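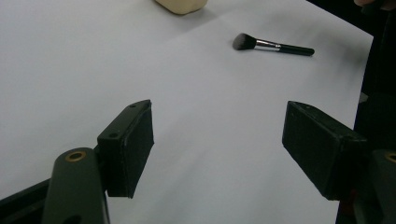
*Los dedos de la Ikar sobre el papel blanco, con la brocha de maquillaje todavía fuera de su alcance.*

# Ikar, pinza de mano para enseñar tareas

Si has llegado hasta esta página es que ya sabes lo que cuesta teleoperar un brazo con un mando durante una tarde entera. A mí me dejaba los pulgares hechos polvo (y las demostraciones, torcidas). La Ikar es la pinza que acabé diseñando para mi propia mesa y que ahora vendo desde Forneo: la agarras, haces la tarea con ella como si fuera la mano del robot, y la cámara que lleva montada va grabando lo que ven los dedos. Luego entrenas con eso.

Me encanta usarla con cosas pequeñas y un poco traicioneras, y las brochas de maquillaje lo son. El mango es liso y rueda, la virola metálica brilla y despista a la cámara, y las cerdas se chafan si aprietas de más. Yo las cojo siempre por el mango, cerca de la virola, y procuro entrar con los dedos bien paralelos. Si te sale a la primera, ¡enhorabuena! A mí no.

## Los dedos

Los dedos son dos bloques rectangulares oscuros, de acabado mate y con algo de textura, atornillados por arriba a sus brazos. Las almohadillas se desgastan por los bordes, eso es así, y con el uso verás que se van deshilachando un poco. Mientras la cara de agarre siga plana yo no las cambio. Cuando toque, aflojas los tornillos, pones las nuevas y aprietas sin pasarte — la rosca no es eterna y ya he tenido que reparar alguna.

La apertura máxima es de 103 mm. Sobra para una brocha, una esponja o un bote de crema normalito. Para una paleta grande de sombras tendrás que cogerla por el lado estrecho, o pedirme los brazos largos, que los hago por encargo y tardan lo suyo.

## Mandarla a distancia

También se puede usar como mando. Con el adaptador Kekis la conectas al controlador del brazo y lo que abras o cierres con el gatillo lo repite la pinza del robot. Yo lo uso para corregir: dejo que el brazo intente la tarea solo y, si veo que va a morder las cerdas, tomo el control y termino yo. Esas correcciones cortas me ayudan muchísimo más que otra tanda de demostraciones perfectas.

El adaptador va aparte. Con brazos Aksoy funciona tal cual; con otros, escríbeme antes de comprar y lo miramos, que prefiero un correo de más a una devolución.

## Cómo grabo yo

No pretendo que sea el método bueno, es el mío:

- Papel blanco grande encima de la mesa. Si se arruga un poco, lo dejo.
- Luz difusa. Con un foco directo, el metal de la brocha se convierte en un espejo.
- La brocha en una posición distinta en cada toma, girada hacia un lado y hacia otro, a veces casi fuera del papel.
- Empiezo con la pinza abierta y a cierta distancia del objeto, para que la aproximación quede entera en la grabación.
- Un movimiento por toma, sin prisas. Si dudo a mitad de camino, borro y repito.

Con 39 tomas de una sola brocha ya tuve algo que se movía con cierta intención. Para que distinguiera entre brocha y esponja necesité bastantes más, y una paciencia que no siempre tengo.

Tyra Solberg, que fue de las primeras en comprarme una, me escribió que a ella le va mejor grabar sentada, con el codo apoyado en la mesa. Lo probé y le doy la razón, al menos para recoger objetos. Para colocarlos de pie en un vaso sigo levantándome — será manía.

## Qué viene en la caja

- La pinza Ikar montada, con las almohadillas puestas
- Un juego de almohadillas de recambio
- Soporte de cámara (la cámara no va incluida)
- Cable de 30 cm para el sensor de apertura
- Llave para los tornillos de los dedos
- Una hoja con la calibración, impresa y escrita por mí, con sus tachones

## Calibración

Cierra los dedos del todo, pulsa el botón, ábrelos del todo, vuelve a pulsar. Ya está. Repítelo cada vez que cambies las almohadillas, porque un milímetro de diferencia en el cierre se nota una barbaridad con un mango fino. Si el programa te marca apertura negativa, casi seguro que has pulsado antes de cerrar bien. Me pasa a mí también, y la he diseñado yo.

## Pedidos

Las monto en tandas de 31 unidades y la próxima sale en junio. Si quieres una, mándame un mensaje desde el formulario de Forneo y dime qué brazo tienes y qué tarea quieres enseñarle. Lo segundo lo pregunto por curiosidad, lo reconozco, pero a veces me sirve para recomendarte otra almohadilla. Las devoluciones se aceptan durante 30 días, con los dedos en su sitio y todos los tornillos en la bolsita, por favor.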